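Falter Manipulation Program
Progress report to the Tullitz Fund, work package 6: demonstration and open day

The open day was held on Thursday, September 4, 2025, at the Trundlow office. Attendance was capped at 30 per session. The purpose was to show the funder's reviewers how hand-held grippers are used to record sorting and packing tasks before those tasks are passed to an arm.

Two grippers were run in parallel at the white table. The items were wrapped candies and snack bars, chosen for their variation in size and stiffness. 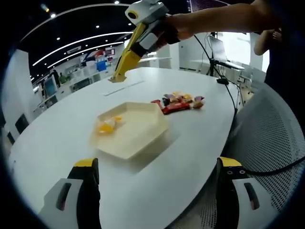
Each operator was given 7 minutes of practice and then asked to work at a normal pace. Visitors could take a turn once the scheduled runs were complete. The most common difficulty was finger alignment on small pieces — operators tended to close before both tips were level with the item. Ildikó Antal has revised the briefing sheet accordingly.

The session log lists 80 attempts. Six were excluded for tracking loss, all of them in the first session. Cable routing is the suspected cause and will be checked before the next event.

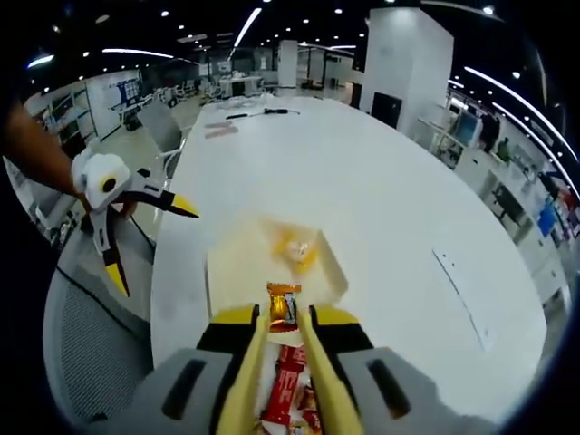
Buppha Wannasri

Placement into an open box was added at the request of MacDonald, whose packing line is the reference case for this work package. Long bars remain harder to place than short pieces, and the present finger length will be kept until the October review.

Spending on the event was within the approved line. Two items are outstanding: the tracking report for the excluded attempts, and written comments from the reviewers. Both will be attached to the October submission — the remaining deliverables are on schedule.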